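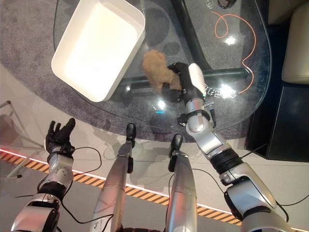

About Mustness Travel

Mustness Travel arranges guided walking and rail vacations for small groups. We have two offices, one in Brudier and one in Stomley, and seven people on the payroll year round. Guides are hired by the season and most of them come back.

We sell our own trips. We don't resell packages from other operators, and we don't take a commission from the hotels we book. The price on the trip page covers lodging, breakfast, the train tickets named in the schedule, luggage transfer and the guide. Flights, lunches and travel insurance are extra. Dinners are included on some trips and are marked in the schedule where they are.

How we started

Gilberto Chambi and Edith Ticona worked together at a bus tour company for several years before starting Mustness. The first trip they ran was a week on the Grajales line, staying in station hotels and walking between stops. They sold it by phone and led it themselves. That trip is still on the list. The route has changed twice, once when the upper station closed to passengers and again when the hotel at the halfway point was sold, but the idea is the same and it remains the one we run most often.

Hernán Apaza joined to handle rail bookings, at a time when group seats had to be requested in writing and confirmed by fax. He now runs the whole operations side. The Stomley office opened later, mainly to be closer to the coast trips, and has its own front desk.

Last season 1306 people traveled with us. More than half had been on one of our trips before.

Who does what

Gilberto Chambi, director. Routes, hotel contracts and new trips. Gilberto walks every new route before it goes on sale.

Edith Ticona, director. Finance, guide hiring and guide training.

Hernán Apaza, operations. Trains, luggage vans, and the emergency line when a trip is out.

Halima Ogbonna, reservations, Brudier. Bookings, room requests, special diets. If you write to the general address, the reply will usually come from Halima.

Milagros Alvarado, Stomley office manager. Coast trips, school and club groups, gift vouchers.

Two more colleagues split the accounts, the website and the printed trip notes between them.

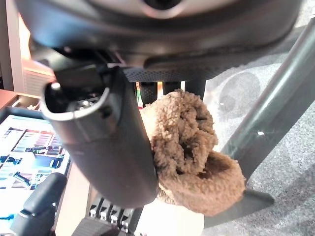
Brown fuzzy fabric, up close

Group size and walking grades

Groups are capped at 14 on walking trips and 18 on trips that are mostly by rail. Private groups can be larger if the hotels have the rooms.

Each walking day is graded easy, moderate or long. Easy means mostly level ground with a lunch stop at a cafe or village. Moderate days have one real climb. Long days have more than one, and you should already be used to walking in the boots you plan to bring. On most trips there is a train or a van that lets you skip the afternoon section, and the trip notes say where it leaves from.

Guides

Our guides hold a current first aid certificate and speak English plus the language of the region. New guides go out on two full trips alongside an experienced one before leading alone. Guide training takes place in March at the Brudier office, with a day on the Grajales line.

Tips are up to you. Guides are paid a full daily rate and don't depend on them.

Booking and payment

A deposit of $500 per person holds a place. The balance is due eight weeks before departure. Deposits can be moved once to another trip within the same season at no charge. Full cancellation terms are on the booking form, and we will mail you a printed copy if you ask.

If a trip doesn't reach its minimum number, we tell you before the balance is due and you can choose another date or a refund, including the deposit.

Visiting the offices

The Brudier office is above the bakery on Station Street, up one flight of stairs. The Stomley office is at street level, facing the harbor parking lot, and has step-free access. Both are open on weekdays from 9:30 a.m. to 5 p.m., except that Stomley closes at noon on Friday. It's best to call first if you want to go over a route in detail, as we are often out on the trails in spring and early fall.

Travelers already on a trip should use the emergency number on the front of their trip notes, which is answered at all hours. The office lines are not monitored overnight.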